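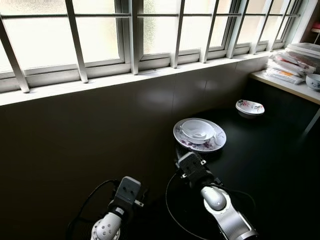
I've been making motorcycle luggage for long enough to know what riders moan about after a rally weekend, and it's nearly always the tail bag. It flaps, it leaks, or it comes off in somebody's hand at the campsite gate. The Cistura tail bag is my answer to all that, and I've now done two long trips with one strapped behind me. Colour first, as everyone asks: the lining is pale, close to that milky white you get when daylight comes through frosted glass, so you can find your black gloves at the bottom of it without a torch (my old one was black inside and out, and I lost a set of keys in it for a whole weekend).

It holds 34 litres with the top rolled down properly. For me that's a small tent, a sleeping mat, a change of clothes and a waterproof, with a bit of room left for whatever I end up buying from the stalls - and I always buy something!

Fitting
There are four straps in the box, all with metal buckles. Two go round the subframe and stay there, the other two clip onto the bag, so once you've set it up it comes on and off in no time. If your bike has a high exhaust, please check the gap before you order. Hinata Yoshida rides a scrambler with the pipes right up under the seat and had to go for the smaller Plarnora bag instead, which sits further forward.

Colours
Black, sand or dark green. The green is my favourite but it does show road muck.

Looking after it
Sponge and cool water, then hang it up open. Don't put it in the washing machine, and keep it off radiators. The Laryea wax bar is good on the seams, once before the season and again if you've been out in a lot of rain.

What you get
Tail bag, 34 litres
4 straps
Rain cover
Shoulder strap
Spare buckle

Returns and repairs
Send it back unused if it doesn't suit your bike. Stitching repairs are done by Maiara Quintana at our Cenitz workshop and usually take 8 working days, a bit longer in June when everybody remembers their luggage at once. Pop a note in with your bike model and where the stitching has gone - it saves us emailing back and forth.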